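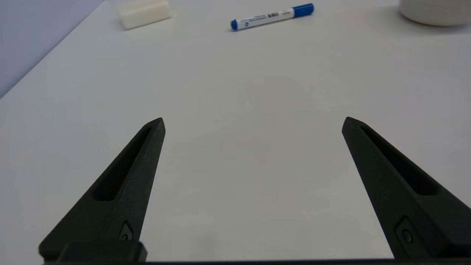

Gripper fault on the Nerness cell: what we found and what changes

Those of you who use the tabletop arm in the Nerness lab will know it was out of service for part of March. It is running again, with some new limits. This item covers the fault, the cause as far as we have it, and what you need to do before your next booking.

The fault showed up during an overnight pick-and-place run on the Odari task set. At 2:40 a.m. the arm closed on a marker, lifted it and moved to the drop position. The open command was sent and the controller logged it as complete, but the fingers had not opened. The arm then carried on to the next pick with the marker still held and pressed it into the table hard enough to trip the force limit. The arm stopped, as it should. The marker barrel was crushed and there is a shallow dent in the tabletop near the front edge. No one was in the room.

The run had finished 2,964 cycles by then. When we went back through the log, 28 of the last 401 showed the fingers taking longer than normal to reach full open. None of these raised an alarm. The software only checked that the command had been accepted by the gripper. It did not compare the measured finger position with the one requested.

We took the gripper off and found that the screw at the base of the left finger had backed out far enough for the finger to shift under load. It then rubbed against its mounting, and the motor was working against that friction on every stroke. The screw on the right finger was still tight. The service record shows both fingers were changed in January after the old pair wore down. It does not show a torque value or a check after the first day of use. We can't say if the screw was under-tightened at the time or worked loose later, and we are treating both as possible.

The wrist camera was recording through the whole run. The slow openings can be seen in the video once you know which cycles to look at, but there was no process for anyone to look. Kumarasinghe, the monitoring script we use on the other two cells, would have flagged the position error. It had not been installed on this one.

These changes are now in place:

Both finger screws have been replaced, set with a torque driver and paint-marked across the head. If the paint line is broken, do not run the arm.

The controller now reads finger position after every open and close. If the reading is off by more than 2 mm, the arm holds where it is and waits for a person.

Kumarasinghe is installed and logging. Slow strokes go to the lab inbox as a warning.

Unattended overnight runs are suspended on this cell until the end of the term. Daytime runs need someone in the room.

If the arm stops while holding something, press the stop button before you reach in. Do not pull the object out by hand with the drive powered. The fingers can still close if a queued command goes through when the fault is cleared.

Data from the affected run is still on the Guseck server. Please leave the last 401 cycles out of any training set for now. We are going through them and will mark the ones that are safe to use.

The dent in the table will be filled during the summer shutdown. Until then, keep drop positions away from the front edge.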